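4 Fitting the table mat and setting a place

4.1 Before you start

The Plevby mat is supplied rolled. Unroll it on a clean floor, face down, and leave it flat for 10 hours before fitting. A mat fitted straight from the roll will lift at the corners and plates will rock on it.

Check that the tabletop is clear of crumbs, grease and old adhesive. Wipe with a damp cloth and dry fully. Do not use wax or spray polish on any part of the table that the mat will cover.

Caution: Do not place the mat over a table seam that stands higher than 2 mm. Level the table leaves first (see 3.4, Table leaves and catches).

4.2 Positioning the mat

1. Turn the mat face up. The face is the side without the printed Turavon mark.
2. Lay the mat on the table with one long side toward the seated position.
3. Slide the mat until its near edge reaches the front of the table. Do not let it hang over the front by more than the thickness of the mat.
4. Leave a strip of bare tabletop along the back. Serving dishes and the water jug stand on this strip.
5. Smooth the mat from the center outward with the flat of the hand. Do not pull on the corners.
6. Look along the back edge. If it bows, lift the mat completely and repeat from step 3. Sliding a mat that has already been smoothed will stretch it.

Note: Light and dark areas in the surface of a brown mat are within specification. They become less marked after the first few weeks of use and are not covered by the exchange terms.

4.3 Placing the plate

The Sellumholm plate is shallow and has a raised rim. The flat center carries the load, and the rim should stay clear of the mat all the way around.

1. Set the plate down flat on the mat. Do not drop one side first.
2. Press lightly on the center with two fingers. The plate should not turn or rock.
3. If the plate rocks, lift it and check the underside for dried food, then check the mat for a crease.
4. Place food or play food on the plate from above. Keep the item over the flat center before releasing it. An item released on the rim can tip the plate.
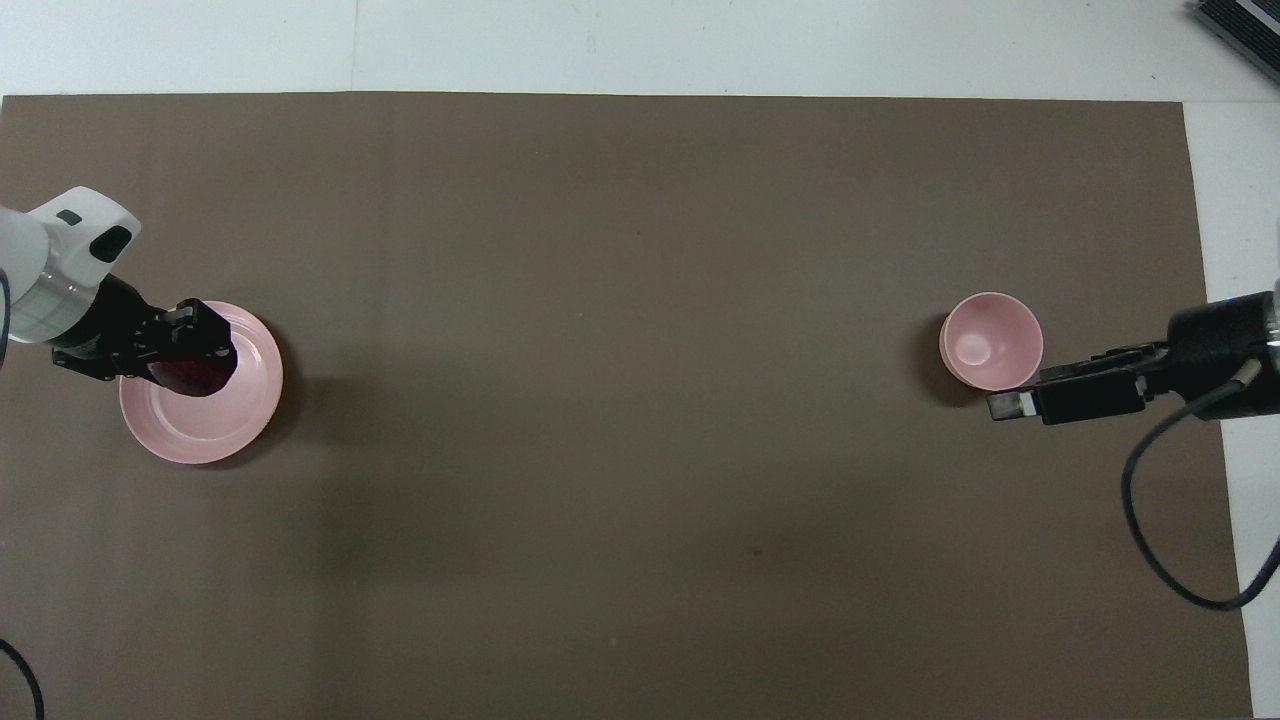 Figure 4-2. Pink plate on the brown mat, with a dark red item at the rim.

5. Move any item resting on the rim toward the center before placing the next one.
6. To clear the plate, remove the items first. Lift the plate with both hands and do not drag it across the mat.

Caution: The mat is not a trivet. Maximum surface temperature is 92 °C. Pans and oven dishes must stand on a separate heat pad.

4.4 Cleaning and storage

Wipe the mat after each use with warm water and a small amount of dish soap. Rinse the cloth and wipe again. Colored foods such as beet or berry can stain pale plates if left overnight; on the mat they leave a mark that is hard to see but may transfer to napkins.

Do not machine wash the mat. Do not fold it. For storage, roll it face outward and tie it loosely. Plates may be stacked without liners, up to 10 high.

The mat surface is rated for 3000 wipe cycles. Replace it when the surface feels tacky after drying or when an edge no longer lies flat.

4.5 Replacement parts

Mats and plates are ordered separately from Babalola. State the table size and the mat color when ordering. Plates are supplied singly.

Section 4 revised March 6, 2022. Checked: Binta Ibrahim.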